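Wunthorpe games room fit-out: where we're up to in September

Hi Abrehet,

Anselmo asked me to get something to you before the Cedach money for next term goes through, so this is the short version (the receipts are coming separately, I promise!). We've spent $2000 of the $3000 so far, most of it on paint, power points and the second-hand chairs from Prieto.

The driving corner is the bit I'm most excited about. We've got the black racing wheel set up on the big green cloth, which I bought by the metre and am already very fond of. It still needs a good iron, but the colour is spot on and it'll go nicely with the curtains.
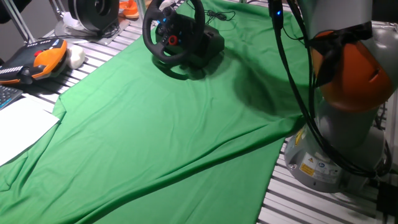 What's left to do

Two more stools, a rug and a shelf for the board games. The Treltadora quote for the shelf came in at $800, so that would leave us $200 for the stools and rug, and I reckon we can manage if I keep haunting the op shops. Could you let me know if you're happy for me to say yes to the shelf? They want an answer by the end of the month.

Cheers, and come and have a drive!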